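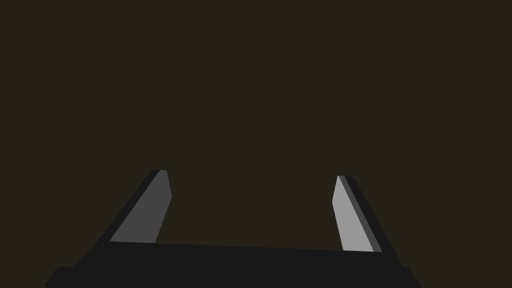
Taven is a word list of kitchen slang, 3000 entries gathered from 17 cookbooks and one very stained notebook. Each line has a term, a meaning and a region. Color terms were the worst part: we argued for a week over whether "burnt" should cover a flat, very dark warm brown or wait until the thing is black. It now covers both, and no one is happy.

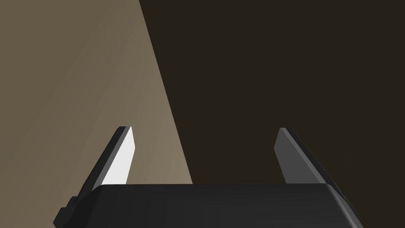
Miklós Kocsis wrote in to say that "a knob of butter" has 31 meanings in his family alone, and that ours is wrong. We added his — under regional.

Known gaps: soups, and anything Tibor Hegedűs spelled from memory.

License: use it freely, but please don't cook from it.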